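Coating coming off inside wall of gray bin
Posted by Archie Drummond, 2023-01-11
6 comments

Problem: the back wall inside the large gray bin has a dark, ragged patch across the middle where the coating is worn. The top of the same wall is still bright. The floor has fine scratches, but I'm not worried about those. I need to know if the patch can be cleaned up or if the bin has to be replaced.

The bin came from Bendarley and went into use in August. Stock number is 236.

Tried so far:

Wiped the patch with a damp cloth and dish soap. No change.

Zinard cleaner on a soft pad, left on for 30 minutes, rinsed. The cloth came away gray. The patch looked the same once the wall dried.

Ran a fingernail over the edge of the patch. I can feel a step, so I think this is missing coating and there is no dirt left to get off.

Reply from Hamish Morrison: Stop using the pad. If you can feel an edge, more rubbing will lift the good part. Is anything hard being kept in there? Check whether the marks line up with where things get dropped in.

Archie Drummond: Mixed small items. Right now it holds a plastic lobster, a white computer mouse, a tape measure, a roll of black tape and a long blue plastic piece. The tape measure is the one I would suspect, as it's the heaviest and has corners.
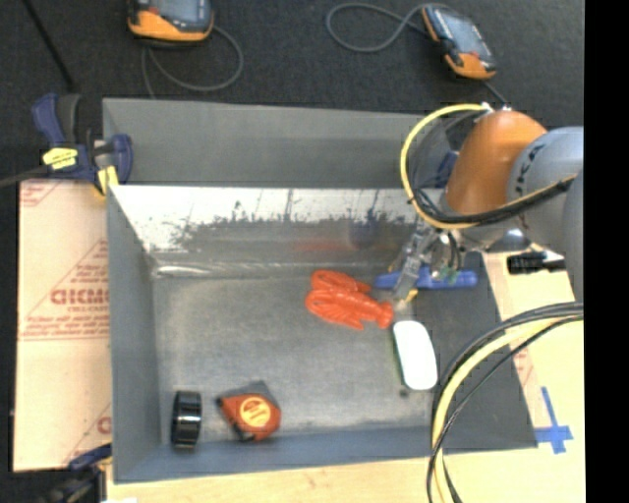
I took the tape measure out for a week and the patch did not get any bigger that I could tell. I marked the left end of it with a pencil line so we can check again.

Hamish Morrison: Good. Keep the tape measure on the shelf for now. Brirness sells a touch-up paint but I would not put it on a wall that gets knocked. A liner is cheaper than a new bin. Send me the inside measurements and I'll ask Dow to cut one.

Archie Drummond: Measurements sent. Leaving this open until the liner is in.

Status: waiting on part
Last updated by Hamish Morrison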